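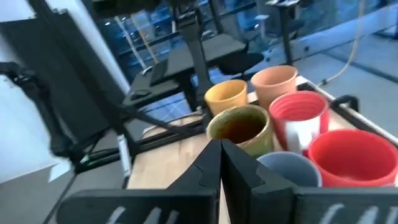

Two-fingered gripper at the cup table, Palgate Household Advice Center open day, May 28, 2019.

Cups and Mugs: Handling, Washing and Storage
Household Notes from the Palgate Open Day

The Palgate Household Advice Center opened its workroom to the public for a demonstration of robot arms handling everyday tableware. The arms were set up and run by Brodonik, and the household side of the program was presented by Felicidad Umali of the Center's kitchen advice desk. Visitors asked for the advice given during the session in written form, and it is set out in the following sections.

What was demonstrated

The task was to pick up cups and mugs of different shapes one at a time, move each to a new position, and set it down upright. Renzo Sala of Brodonik explained each attempt as it was made. Cups were returned to the table between attempts, grouped close together as they would be in a crowded cupboard.

The arm did well with cups that stood clear of their neighbors. It had more trouble when two rims were nearly touching and there was no space for a finger to go down between them. On two occasions it moved a neighboring cup along with the one it had been sent to collect. Mrs. Umali remarked that most chipped rims brought to the advice desk come about in the same way, and the first group of tips is taken from her comments.

Picking up and setting down

Leave a finger's width between cups on the shelf. If a hand cannot pass between them without touching, the shelf holds too many.

Take the front cup first. Reaching over a front row to get at the back is the usual cause of a cup being knocked to the floor.

Lift straight up until the base is higher than the rims of the surrounding cups, and only then move sideways.

Hold a cup without a handle low on the body, where the grip is steady. Pinching the rim puts pressure on the thinnest part.

Set the cup down level. The arm lowered each cup slowly over the last inch and let go only after the base had met the table. The same habit is recommended when putting away glazed ware on a stone or tiled counter.

Storage: rim up or rim down

This was the question most often put to the staff. The cups on the demonstration table stood with their openings up, and the Center recommends the same for any cupboard with a door. The rim is generally more easily damaged than the base and should not carry the weight of the cup. On open shelves, where dust is a concern, cups may be stored rim down on a soft liner. They must be completely dry beforehand, or a stale smell will collect inside.

Wide cups should go at the ends of a row. Narrow cups may be placed together in the middle. Mugs with handles should all face the same direction, with the handle turned to the side of the hand that will reach for them.

Do not stack cups unless they were made to be stacked. A cup that has become stuck inside another can usually be freed by filling the inner one with cold water and standing the outer one in warm water for a few minutes. Do not use boiling water, and do not pry with a knife.

Tea and coffee stains

Mix baking soda with a little water to a thick paste. Spread it on the stain with a soft cloth, leave it for 11 minutes, rub gently and rinse. Repeat if necessary. Ridged interiors hold stains in the grooves, and a soft toothbrush will reach them. Scouring powder and steel wool should not be used on glazed surfaces.

For a lingering smell, fill the cup with 200 milliliters of warm water, add a spoonful of white vinegar, and leave overnight. Never combine vinegar with bleach or with a cleaner that contains it.

Checking for cracks

Run a dry fingertip around the rim before washing. A hairline crack may often be felt before it is seen. Any cup that is cracked or chipped on the inside should be taken out of use for food and drink. It may be kept for pencils or seedlings.

Questions from visitors

Clem Hinds asked whether an arm of this kind could unload a dishwasher at home. Mr. Sala replied that the equipment shown is intended for trials, and that wet tableware had not been part of the day's work.

Brodie Rewi asked how hard the fingers press. Mr. Sala said that the force is set before each session and is kept low for tableware, and that a slipped cup is regarded as a better result than a crushed one.

Further sessions

A second demonstration, dealing with plates and bowls, will be held in June. Places may be reserved with Kirsty Whitcombe at the front desk, extension 869. Children are welcome when accompanied by an adult, and all visitors are asked to remain behind the marked line while the arms are in motion.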